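Pressing and storing table cloths: notes

Last revised April 2013

Creases set when fibres cool or dry while folded. Cotton and linen hold them hardest. Polyester mixes hold fewer, but a crease pressed into polyester with a hot iron is difficult to get out again.

Take the cloth off the line while still slightly damp. If it has dried fully, mist it with plain water, roll it up and leave it for an hour. Iron dark colours on the reverse, otherwise the surface goes shiny along hems and seams. Work along the grain. Pushing the iron diagonally stretches the weave, and the cloth will not lie square afterwards. 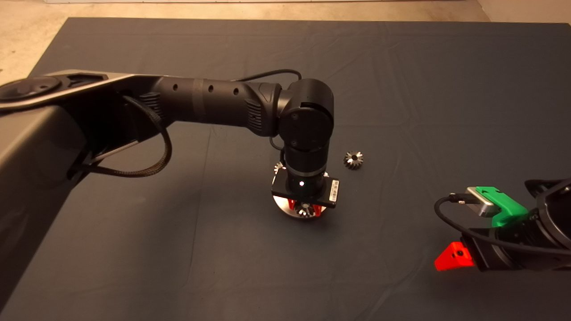 For long-term storage a roll is better than a fold. A cardboard tube of the kind used for carpet offcuts will do, covered with acid-free tissue. Roll with the right side outwards. Where space allows only folding, fold in thirds one time and in quarters the next, so the same line is not stressed twice.

Starch should be washed out before storage, as it attracts silverfish. Spray starch may be used again on the day.

Heavy cloths slip on polished tops. A felt underlay cut 6 cm short of the edge on all sides stops this and protects against warm dishes. The Lastau underlay is sold by the metre and weighs 400 g per square metre; the Gorness one is thinner and needs doubling.

Wax: let it harden, lift off with a blunt knife, then iron between sheets of plain brown paper, changing the paper until no mark comes through. Do not use newspaper. Any colour left from the candle should be dabbed with surgical spirit, after a test on the hem.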